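4.3 Preparing the bin for a grasp-selection run

Follow this section before each block of trials with the Ivance grasp-selection method. Camera calibration (section 3) must already be complete and saved. The reference results in section 6 were collected over 603 grasp attempts with the setup given below, and changes to bin position or object set make new results hard to compare with them.

1. Place the bin on the tabletop within reach of the arm. Fit one spring clamp on the upper left side and one on the upper right side.

2. Move the arm by hand-guiding through the full approach range. The hose and the cable bundle must keep some slack at the wrist in every pose.

CAUTION: Do not reach into the bin while the drives are enabled. Keep the pendant where the operator can get to it without leaning over the table.

3. Load the object set. The Mornwood set has 16 objects; a standard trial uses 5 of them, drawn by the trial script. Drop them in from a tray. Do not arrange them by hand.

4. Check that the draw mixes shapes. A tapered cup on its side, a tape measure, a flat block and a lumpy, glossy object call for different grasps, and the method is scored on how it ranks them.

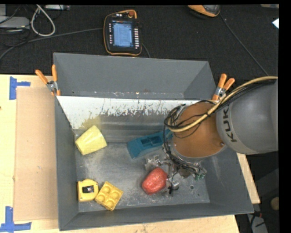

5. Start the trial from the host computer. The planner scores candidate grasps from the depth image and sends the top candidate to the arm. If no candidate passes the threshold after 7 attempts, the trial closes and is logged as incomplete.

6. Enter the outcome for each attempt: held, slipped, or no contact. An object pushed against a wall without being lifted counts as no contact unless the force log shows a closing event.

Note: Glossy surfaces and scratched metal can leave holes in the depth image. Leave the fill filter at its default setting. Alistair Carnegie's tests in August with the filter off gave lower scores for objects near the back wall, and those runs are excluded from section 6.

7. Save the log under the trial number. Send logs with missing force data to Trinity Pettigrew before starting the next block.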